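Prurkik is a voice control program for kitchen displays, developed by the software firm Manine. It was designed by Anikó Szabó and Béla Katona and first shown in March at a trade fair in Ostia. The program recognizes 373 spoken commands in 12 languages and can store over 1,202 recipes - enough, according to Manine, for most homes. Speech is processed on the device. A smaller version, Borbély, has no recipe storage. 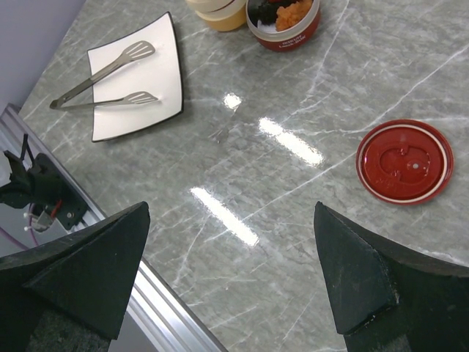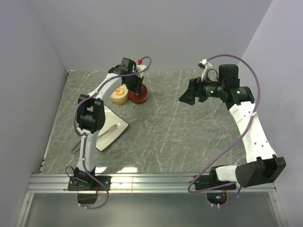 Marbled surfaces with pale veins.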